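Plornau Metal Sorting Bin, Gray

Rectangular open-top metal bin from the Wadier storage line. Fits on a tabletop or workbench and holds mixed small items. Wipe clean with a damp cloth.

Sold in packs of 2
Item no. 51
Color: gray
Lids sold separately
Ships in 5 working days

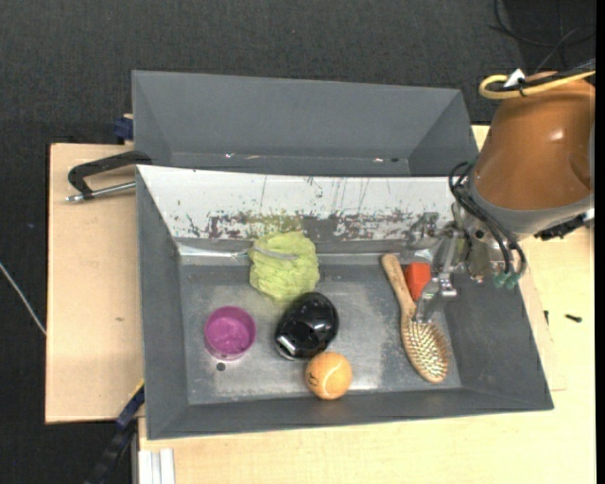 Front bin with a purple cup, a tennis ball, a wooden hairbrush and other small items. Second gray bin behind.

Goes with: Flosar label holders, Saber shelf liner.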